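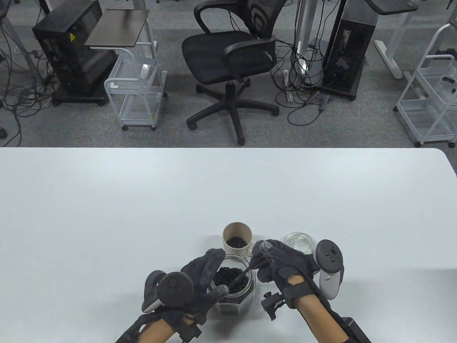
Two gloved hands at work with a jar of dark beans or beads. A controller on each wrist helps the computer follow every move.

How Does a Robot Learn to Use Its Hands?

You can probably stir a jar of beans without thinking about it. Your eyes find the jar, your brain plans a path, and your muscles do the rest. A robot has none of that to start with. It has motors, cameras and a computer, and the computer needs software to tell the motors what to do.

Software is a set of instructions. For a simple job, a person can type every step: move left, go down, close the fingers. But what if the jar is in a different spot tomorrow? The typed steps would send the fingers to the old spot, and they would close on air.

So there is another way. People do the job themselves and let the computer record it. One recording is called a demonstration. Our program for collecting them is called Momgate. It saves two kinds of information:

Where the hands are. Many times each second, the program writes down the position and tilt of each wrist.

What the cameras see. Each picture is saved with the time it was taken, so it can be matched to the right hand position.

Matching the times is harder than it sounds. If the pictures run late, the computer might learn to let go of a cup before it reaches the table. A second program, Bindbridge, lines everything up and throws out recordings that don't fit.
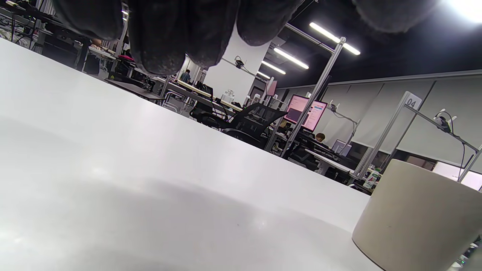 A camera near the hand has a different view from one up by the head. It can see small things up close, but it may miss most of the table. A camera higher up sees more of the table, but a hand can block its view. Using both gives the software a better chance of working out where things are. Working out what is around you from pictures is called perception.

Next comes training. Say we have 500 demonstrations of one task. The computer looks at a moment from a recording and guesses how the hand should move next. Then it checks the guess against what the person did. If the guess was wrong, it changes some numbers inside itself and tries again. It does this over and over until its guesses get close.

Then the software gets a test on a robot. In October we ran one task 80 times and the robot finished it 11 times. That is a low score, but it told us what to fix. Most of the misses came from closing the fingers too early — so we recorded more demonstrations of that part.

Words to know

Demonstration: a recording of a person doing a task.
Perception: using pictures or other signals to work out what is nearby.
Training: guessing, checking and changing, many times.

Try it yourself

Put a cup and a spoon on a table. Close your eyes and ask a friend to guide you to put the spoon in the cup, using only words. Count how many instructions it takes. Then move the cup and use the same instructions again.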